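Chopsticks

Chopsticks are paired sticks of equal length used as eating and cooking utensils, chiefly in East Asia and parts of Southeast Asia. They are held in one hand, between the thumb and fingers, and are made from wood, bamboo, metal, bone, lacquerware or plastic. Bamboo and wood are the most common materials for household use.

Terminology

The modern Chinese word is kuaizi. The older term, zhu, survives in some southern dialects and in the written language. The Japanese word is hashi, and the Korean word jeotgarak. The English word is usually traced to pidgin English of the China coast, in which "chop" had the sense of "quick," though this derivation is disputed.

History

Early examples from Chinese sites are generally taken to be cooking tools, used to reach into deep vessels and to stir or turn food. Their use at the table became common later. Changes in cooking are often given as a cause: food cut small before cooking needs less fuel and no knife at the table. The spoon remained the main utensil for grain over a long period, and in Korea it is still used for rice.

Construction

A chopstick has a handle end, a shaft and a tip. The handle end is commonly square in section, which limits rolling, and the shaft tapers to a round or faceted tip. Chinese forms tend to be long, with a blunt tip. Japanese forms are shorter and more sharply tapered. Korean forms are often metal and flattened in section. Characters, patterns or a maker's mark may be printed, branded or carved on the upper part, where they are less exposed to food and abrasion. 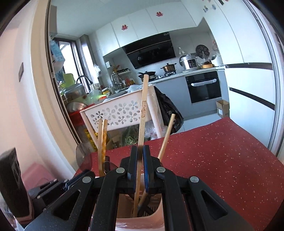

Cooking chopsticks are longer than table chopsticks and are used for frying, for turning noodles and for beating eggs. Some Japanese pairs are joined at the handle end by a cord. Bare wood is preferred to lacquer for this purpose, as lacquer softens and blisters in hot oil.

Materials and care

Untreated wood and bamboo absorb water and swell along the grain. Repeated wetting and drying raises the fibers and opens fine cracks in which food residue collects. Pairs should be washed soon after use, dried fully and stored upright in a holder with drainage. Long soaking is harmful to both bare and lacquered surfaces. Metal pairs tolerate heat and machine washing but conduct heat and give less grip on smooth food.

Disposable chopsticks are cut from soft, straight-grained wood or from bamboo and are often supplied joined at one end, to be split by the user.

Collections

The utensil collection at Tadport holds 53 pairs, most of them household wares, with nine in their original cases. The oldest case is cataloged under 1680, a date questioned by Imogen Pilkington in her handlist on the grounds that the lacquer has been renewed. A further 20 unmatched sticks are kept separately. The Blackburn bequest, formerly displayed with them, consists of spoons and serving ware. The collection's newsletter carried the following notice on the transfer. 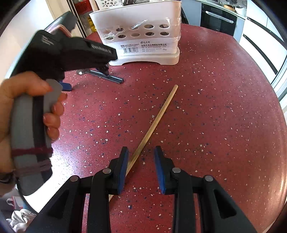

PRURKEMTON, May

The unmatched sticks from the Tadport store have been placed on open shelving in the study room. Readers may handle the bare wood examples on request. Lacquered pieces remain in their drawers and must be viewed on a padded tray. The handlist has been amended to show the new shelf numbers, and the old numbers are given in brackets until the next revision.

See also

Cutlery
Lacquerware
Spoon
Tongs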